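How to wax a surfboard for the first time

A new board comes without wax, and without wax you will slide off it like from a wet stone. The job takes 40 minutes when you do it the first time. Later you will need much less.

What you need: one bar of basecoat, one bar of topcoat for your water temperature, a wax comb, and a clean dry cloth. I use Lindik basecoat, but any hard basecoat will do.

1. Work in the shade. If the board was in a hot car, let it cool down before you start. Lay it on a towel or on grass with the deck up and the fins hanging free.

2. If there is old wax, take it off completely. Leave the board in the sun until the wax gets soft, scrape it with the straight side of the comb, and wipe the rest with the cloth. Then move it back to the shade.

3. Decide where the wax goes. On a shortboard you start from the tail pad and go forward to the place where your chest lies. On a longboard you wax almost to the nose, if you plan to walk on it. The bottom of the board stays clean.

4. Put on the basecoat. Hold the bar on its edge and draw diagonal lines, then cross them in the other direction. After this make small circles with light pressure – many beginners press too hard, and the wax becomes flat. Continue until you see bumps over the whole area.

5. Put on the topcoat with the same small circles, but even softer. 2 thin layers hold better than one thick layer.

Before every session, rub a little topcoat where your feet stand. If the surface feels smooth, use the teeth of the comb to make it rough again.

Keep the waxed board inside the house, away from windows and heaters. 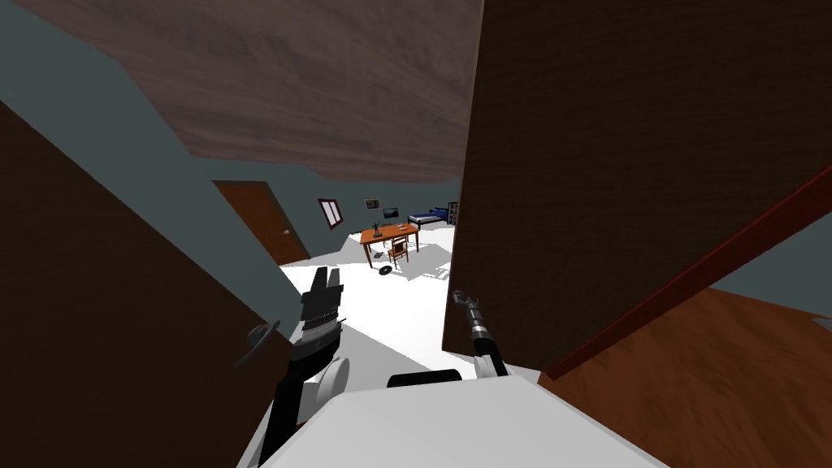
Shu-fen Sin wrote to me that she skips the basecoat in summer and her wax still stays on until October. It can work, she says, if you don't mind adding topcoat every day. I still prefer the basecoat, especially on a board with a very smooth deck.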